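つやもの食器の包み方・しまい方 よくある質問

こんにちは、Prallisという小さな中古食器の通販をやっているマティス・ジルベール(Mathis Gilbert)です。つやのある黒い器や半透明のカップがやたらと好きで、気がついたら棚がそればっかりになっていました。
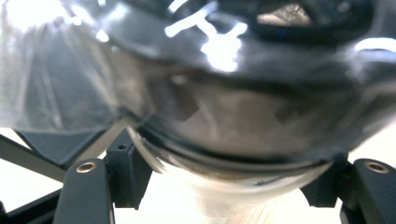 で、そういう器を売っていると、届いたあとの質問がほんとうに多いんです。「この透明なシート、捨てていいの?」とか「重ねてしまっても大丈夫?」とか。メールで同じことを何度もお返事しているうちに、いっそ全部まとめてしまおうと思って作ったのがこのページです。読みたいところだけ拾って読んでくださいね。

器を包んである透明なシートは捨ててもいいですか?

もちろん捨てて大丈夫です。ただ、私はけっこう取っておく派です。しわくちゃになっていても、黒い器のあいだにはさむ分にはまったく問題ないので、うちの引き出しには使い回しのシートがぎゅうぎゅうに詰まっています(家族には不評です)。処分するときはお住まいの地域の分別に合わせてください。

シートをはさんだまま、ずっとしまっておいて平気?

数週間くらいなら気にせずそのままにしています。長くしまうなら、薄い紙か柔らかい布のほうが安心かなあ。前に黒い大皿をシートにぴったりくるんだまま夏を越してしまったことがあって、出してみたらうっすら曇ったあとがついていたんですよ。ぬるま湯と中性洗剤で洗ったらほとんど取れましたが、あれはちょっと焦りました。洗った食器をしまうときは、拭いたあと一晩かごに伏せておいて、それから包むようにしています。

黒いつやつやの器、指紋が目立って困ります。

わかります!! ものすごくわかります。白い器なら気にならないのに、黒だと触ったところが全部見えちゃうんですよね。私は乾いた眼鏡拭きみたいな布で、出す直前にさっとひと拭きするだけ。洗い立ての段階で完璧にしようとすると、しまうときにまた触るので永遠に終わりません。縁を持つ、内側に指を入れない、くらいは癖にしておくとだいぶ違います。

窓のそばに置くと、光が映りこんで色がわからないのですが。

つやのある黒は、部屋にあるものを何でも映してしまうので、昼間の窓辺だとほとんど白く光って見えることがあります。色味や傷を確認したいときは、窓に背を向けて自分の影の中に器を入れてみてください。天井の照明も一度消してしまったほうが見やすいです。くすんだ灰色のもやもやが見えても、向きを変えて動くようなら映りこみです。向きを変えてもずっと同じ場所にあるようなら、写真を撮って送ってください。一緒に見ます。

傷かどうか自分で見分ける方法はありますか?

爪の腹でそっとなでてみて、引っかかるかどうか。これがいちばん早いです。引っかからない白っぽい筋は、水あかか、洗剤の残りか、前の持ち主さんのスポンジのあとか、だいたいそのどれかです。お酢を薄めた水で湿らせた布を少しだけのせておくと、水あかなら落ちてくれます。金の縁取りがあるものにはやらないでくださいね。

半透明のカップと黒い器を重ねてもいいですか?

重ねること自体はかまわないんですが、半透明のカップは縁が薄いものが多いので、私は必ずカップを単独で置いています。どうしても場所がないときは、黒い大きい器を下、軽いカップを上、あいだに布。逆はやめておきましょう。同じ形のカップどうしなら、うちでは4つまで積んでいます。それより高くすると取り出すときに指が迷子になって、がちゃっとやるんです、私は。

プラスチックのカップも混ざっていると聞きましたが、同じしまい方でいい?

はい、うちはガラスも樹脂も陶器も扱っているので、同じ箱に混ざってお届けすることがあります。樹脂のものは割れない代わりに擦り傷がつきやすくて、とくに陶器の底のざらざらに弱いです。高台が当たらないようにだけ気をつけてください。あと、熱いお湯は商品ページの注意書きを見てからにしてもらえると助かります。ものによって全然違うんです。

箱の中身が動いていたようで不安です。割れていなくても連絡すべき?

ぜひください! 割れていなくても、「開けたら隙間があったよ」と教えてもらえるのはすごくありがたいです。去年の3月に詰め方を変えたのも、Skirksteadのお客さまが箱の写真を送ってくださったのがきっかけでした。それまでは器のまわりばかり厚く包んで、肝心の箱の底がすかすかだったんですよね。いまは底と側面に先に紙を詰めてから器を入れています。

割れていた場合はどうしたらいいですか?

まずは手を切らないように、破片を触るのは最小限にしてください。包みごと箱に戻して、写真を2枚お願いします。中身がわかるものと、箱の外側がわかるものです。到着から13日以内にご連絡いただければ、返金か、似た品物があれば交換でお受けします。一点ものが多いので、まったく同じ器をお送りするのはなかなか難しくて……そこはごめんなさい。

自分で引っ越しの荷造りをするとき、どう包めばいい?

私のやり方を書きますね。机にタオルを一枚敷いて、その上で作業します。器にまず薄い紙をふんわり一周、そのあと透明のシートをかけて、余った端を器の内側に折りこみます。テープはシートにだけ貼って、器には絶対に貼らない。これを破ると、あとで黒い表面にべたべたが残って泣きます。皿は立てて、深い器は伏せて、カップは段を分けて。箱のふたを閉めたら、軽くゆすって音がしないか聞いてみてください。ことこと鳴ったら紙を足します。

箱には上向きの矢印だけじゃなくて、「黒・深皿」「カップ」みたいに中身も書いておくのがおすすめです。新居の台所で箱を全部開けるはめになった人間からの忠告です。

シートが足りなくなったら何で代用できますか?

古いTシャツ、手ぬぐい、着なくなった靴下(カップがちょうど入ります)。新聞紙はインクが移ることがあるので、半透明のものや白いものにじかに巻くのはやめて、外側の詰め物にどうぞ。買うのであれば、食器用の緩衝材はホームセンターの引っ越しコーナーにたいてい並んでいます。小さく切って売っているものより、巻いてあるほうが使いやすいと思います。

商品名に「Flitness」や「Gaillard」とあるのは何ですか?

すみません、うちの中だけの呼び名です。Flitnessは縁の薄い半透明のもの、Gaillardはどっしりした黒いもの。棚の札にそう書いていたのを、そのまま商品名に使ってしまいました。メーカー名ではないので、検索しても出てきません。裏に刻印や印があるときは、商品ページの説明欄に別に書いてあります。

食洗機は使えますか?

樹脂のものと縁取りのあるものは手洗いで。そのほかの器も、黒いつやを長く楽しみたいなら手洗いのほうがいいと私は思っています。とはいえ毎日使う器を毎回手で洗うのもしんどいですよね。うちも普段使いの2枚だけは食洗機に放りこんでいて、ちょっとずつ落ち着いた感じになってきました。それはそれで気に入っています。

包装を簡単にしてもらうことはできますか?

できますよ。注文の備考欄に「簡易包装で」と書いてください。プレゼント用のリボンや外側の袋を省いて、器を守る分だけ残します。使い回しの緩衝材でかまわないという方は、それも書いていただけると引き出しが空くので私がとてもよろこびます。

まとめ買いすると送料はどうなりますか?

同じ箱に入れば一箱分の送料です。手前みそですが詰めるのはわりと得意で、器が十個ちょっとくらいなら中くらいの箱におさまることが多いです。入りきらないときは勝手に分けて送らず、先にメールで相談します。

質問の答えが載っていないときは?

問い合わせフォームからどうぞ。器の写真を添えてもらえると話が早いです。荷造りをしている日は返事が夜になりますが、ちゃんと読んでいます。

最終更新:2026年1月1日(食洗機の項目を書き足しました)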